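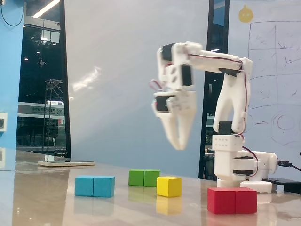 Wooden blocks in blue, green, yellow and red, set out on a glossy tabletop.

Setting Out a Seven-Cube Color Layout

3 min read

This guide describes the standard procedure for laying out seven wooden cubes as used in the Dallell introductory matching activity. It is intended for staff and visiting instructors who prepare the table before a session. It replaces the layout sheet issued in April. The procedure was prepared by Fouzia Siddiqui and reviewed by Naveed Hayat.

What is needed

The layout requires two blue cubes, two green cubes, two red cubes and one yellow cube. All seven should be plain, without letters or printed faces. Cubes from the letter sets must not be substituted, even where the color is a close match, as participants tend to read the letters and set the colors aside.

A smooth, light-colored tabletop is preferred. On a polished surface each color may be reflected faintly beneath its cube, and this does not affect the activity. Patterned cloths should be removed and stored before work begins.

Preparing the cubes

Wipe each cube with a dry cloth. Inspect the corners for splinters and set aside any cube with a raised edge or flaking color. Damaged cubes are to be placed in the return tray and recorded on form 142. They should not be sanded or repainted on site.

Check that the cubes to be used as pairs are equal in height. Stand them together and pass a finger across the top. If a step can be felt, exchange one of the two.

Placing the cubes

All directions below are given from the seat of the participant, with left and right taken from that position.

1. Place the two blue cubes at the left of the working area. They should touch along one full face, so that they read as a single short bar with a seam in the middle.

2. Place the two green cubes farther back and to the right of the blue pair. These also touch.

3. Place the yellow cube in front of the green pair and slightly to its right. It stands alone and should not touch any other cube.

4. Place the two red cubes side by side at the front right. This is the pair nearest the participant, and it will look larger than the others for that reason.

5. Sit down in the participant's seat and review the layout. Each color should be visible, with open table between one group and the next. Move a whole pair at once when adjusting, with a finger on each end — pushing a single cube usually opens a gap at the seam.
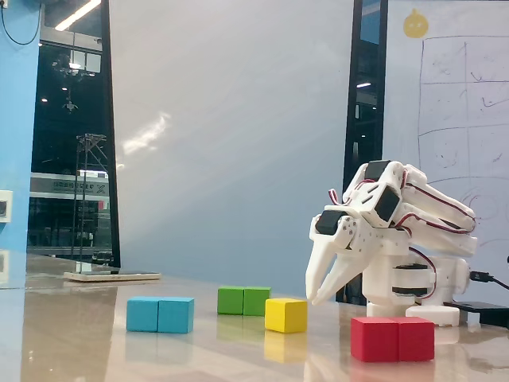 Running the matching activity

Allow about 30 minutes for the full activity, including the time needed to return the table to its starting layout. Begin by asking the participant to name the four colors. Then ask which color has no partner. Accept pointing as an answer.

In the second part, the participant separates each pair, mixes the cubes, and rebuilds the layout from memory. The instructor may repeat the name of a color but should not indicate a position. A pair placed in the correct area but turned to a different angle is marked as correct.

Younger participants may work with the blue and red pairs only. The yellow cube can be added once both pairs are being placed with confidence.

Storage

Return the cubes to the Hidanar box in color order, with the yellow cube last. Confirm that all seven are present before closing the lid. Boxes are kept on the lower shelf of the Kiani room, and replacement cubes may be requested from the supply desk under item 517.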